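Feeding the hall: a caterer talks

27 August 2001

She wants to sit by the back door because the bread delivery is late and she needs to hear the van. So that is where we talk, with a pot of tea going cold between us, and twice she gets up to look down the lane.

Heo has been feeding people in and near Ramedby long enough that most families in the town have eaten its food at one wedding or another. Two people to begin with, one borrowed oven. These days it is a unit behind the old dairy, a proper walk-in fridge, and a list of helpers who get rung up when something big is on. The owner would sooner I kept her name out of it. "Put the firm. People know the firm. They don't need me."

Fine. The firm, then.

I ask what the work is mostly, and she says driving. Then she says no, phone calls. "You'd think cooking. Cooking's the bit I look forward to. It's the phone. How many, when, is there a kitchen, is there a tap. You'd be amazed at how many places haven't got a tap you can get a pan under."
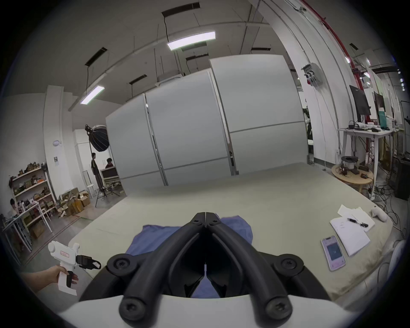
Notebook and pen, with the phone close by.

Numbers are the first fight with any customer. Everyone rounds up when they're excited and rounds down when the bill comes. She asks for a firm figure 10 days before and after that it can go up but not down. "I've bought the meat by then. I can't give it back to the cow."

Does it cause rows?

"One or two. There was a christening in February, they'd said 147, very exact, I thought lovely, someone's done a proper list. Then the snow. Half of them couldn't get up the hill. And the father rings me at eight in the morning wanting to pay for half. Well." She shrugs. They split the difference in the end and she sent the family home with the rest in foil trays. They've booked her since, for a silver wedding, so no hard feelings.

The biggest job was the summer fair at Breltulari, more than 600 plates over an afternoon. She doesn't want to do it again. Or she might, she says, if they let her have the gate nearer the road. The van had to go round by the field and the potato salad went round with it, and there's only so much a potato salad can take.

What did people eat? Cold chicken, the potato salad, a bean thing with mint, rolls. "Fairs want food you can hold while you're looking at a sheep." She had wanted to do little hot pies as well and was talked out of it by her own sister, who was right.

On menus she is fairly strict. There are five she'll do and she will swap things between them, but she won't start from a blank sheet. It used to be that she'd cook whatever was asked for. A bride brought in a page from a magazine, quails' eggs, something with fig, and she spent a week practising and it still wasn't good. "It was all right. I don't want to serve all right at somebodys wedding. So now I say here's what we're good at, come and taste it, and if it's not for you I'll give you the number of someone else."

Tastings are free, for up to four people. Some come just for the lunch, she thinks. She doesn't mind much.

The most asked for thing is the slow shoulder of pork, and after that a leek tart she nearly dropped from the list because she was bored of making it. Puddings: crumble, whatever the time of year. She's not fond of wedding cake and doesn't make it, there's a woman two villages over who does and they pass work back and forth.
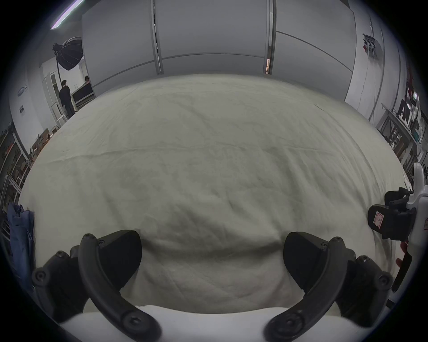
The part customers forget, she says, is the hour after. Everyone plans for the meal and then the plates come back and there's nowhere to put them. She asks for a side room or at the very least a bit of yard with a cover over it. Dirty plates go back to the unit in crates, scraped, and get washed there. She won't wash up in a hall sink any more. Too slow, and you end up with the speeches going on and somebody clattering behind the hatch.

And staff. Finding them is harder than it was. School leavers mostly, good ones, but they go off to college just as they've learned to carry three plates. She pays a bit over what the pubs pay and feeds them first, before the guests, sat down. "A hungry waitress is a cross waitress. I was one."

The van. It isn't the van. She sits down again.

I ask about money, as people always want to know. She won't give me a price per head for print because it depends, and she says it depends on the stairs as much as anything. Upstairs rooms need another pair of hands. So does anywhere with gravel. What she will say is that a cold buffet costs less than a hot one but not by as much as people hope, and that if money is tight you should cut the number of dishes and leave the portions alone. Two good dishes and plenty of each. No one goes home talking about the seventh salad.

Next is Breleck, where the old chapel rooms are being let out for parties from this autumn. She has been over to see them. Good light, she says, a decent long table that can stay, a cooker that looks older than she is. She has told them she'll bring her own. There's a retirement do booked there already and a harvest supper she's still waiting to hear about.

Would she ever go bigger, take on a second van, a second kitchen?

"My accountant would like it." She thinks about it for a while. "No. I'd be sat in an office then. I'd have somebody else doing the tart."

I had more questions, about allergies and about what she cooks at home (toast, she'd already told me on the phone), but then there is a horn in the lane and she's up and out with the door propped open with her foot, counting trays in, telling the driver he's late, asking after his mother. I drank the cold tea. When she came back in she gave me a roll, still warm, and said if I was stopping I could butter some.

I stopped. Did a couple of trays of them, badly, and was shown how to do it right, edge to edge so the filling doesnt soak through.

Heo takes bookings by telephone, mornings are best. Tastings at the unit in Ramedby by arrangement.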